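4 April 2025. Dye bench, rinse and fade work.

Carried on with the madder extraction. The Clindov root is ground coarser than the batch we had in August and takes longer to give up its colour. Weighed out 200 g and left it to soak overnight in the enamel pot with the lid on. This morning the liquor was a dull brick colour with a scum on top, which I skimmed off and threw away. Should probably have kept a bit to look at.

Heated slowly. The thermostat on the left hob is still overshooting, so I used the right one and the clip thermometer. Held at 60 degrees for 2 hours, then let it cool with the yarn in. The first skein came out a decent orange-red, a bit streaky where the tie was too tight. Second skein paler, as expected from a used bath. Third not worth keeping except for the sample book. Ties want to be looser in future, figure of eight and not pulled up.

Mordant was alum throughout, from the old tub. There isn't much left. Trygve says the Laryea alum is fine and cheaper, but I'd like to run one skein of each side by side before we change over, or we won't know what we're looking at when the reds shift.

Water: still using the tap supply for everything. It is hard here and madder likes that, but the weld yellow from last month was also on tap water and I have nothing to compare it with. Ask about getting a drum of rainwater in from the yard roof.

Pale shades next. People keep asking for a soft pink and we have never had one we could repeat. Cochineal at low strength goes bluish on our cotton. Exhaust madder goes peach. I think the way in is a weak madder bath with a touch of cochineal added late, but each time I have tried it the cochineal has grabbed unevenly, worst on knits. Jersey and rib take up at different speeds because the rib is thicker and holds more liquor, so you get a darker band at the edge unless it is moved about the whole time.
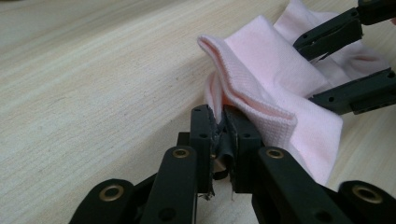
Pale pink knit, ribbed edge rolled over. About the depth of shade to aim for.

Plan for the pink, to be done as a small run before anyone promises it to a customer:

Scour first, properly, with soda and the neutral soap. I skipped the second scour on the last lot and the blotches were my own fault.
Mordant at 8 per cent alum on weight of fibre, down from what we use for full reds.
Enter wetted out into a cold bath and bring it up over an hour.
Add cochineal through a cloth in several goes, lifting the goods out each time.
Rinse until clear, dry in the shade, then wait a day before judging. It always looks stronger wet.

Fade cards. Took down the strip that has been in the south window for 584 hours by the logger. Madder on wool has hardly moved. Madder on cotton has lost some depth and gone slightly browner. Logwood is poor, as we knew. The Ovov indigo is holding, though the covered half of the card had let light in along the fold – I have marked that one doubtful and will redo it with foil under the card. New strip goes up once the skeins are dry.

Wash test on the same set not started. The small machine is leaking from the door seal and I don't want to run it unattended. Flarus have the part but want the model number off the back plate, and that means pulling the machine out from the wall. Needs two of us.

Trygve Engström looked over the sample book and thinks the madder pages should be in order of fibre and not date. He may be right, but all the bath notes refer to page numbers, so leave it until this book is full.

To do: clean the enamel pot before the stain sets, order muslin, label the three skeins (tags are in the drawer under the scales), write the pH readings in at the back. Readings are on the masking tape stuck to the shelf for now – please don't peel it off.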